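2/5/23

Went to the Becerra show at the Grorulwood after all, second weekend, with Yvette. The wall text promises a painter "rediscovered." By whom? I remember two of these landscapes hanging by the coat check for years.

There are 177 works listed and far too many are studies. The late portraits I liked, the one of the sister in gray most of all. The attributions in room 3 I don't buy. Same hand, supposedly, but look at the ears.

Yvette thinks I decided in December, when I read Alvarado's catalog essay. Maybe.

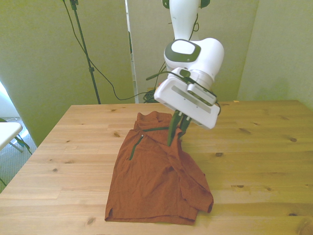 Photo: Baltazar Alvarado

Home by 7. Want to check the Flolent sale records before I say any of this out loud.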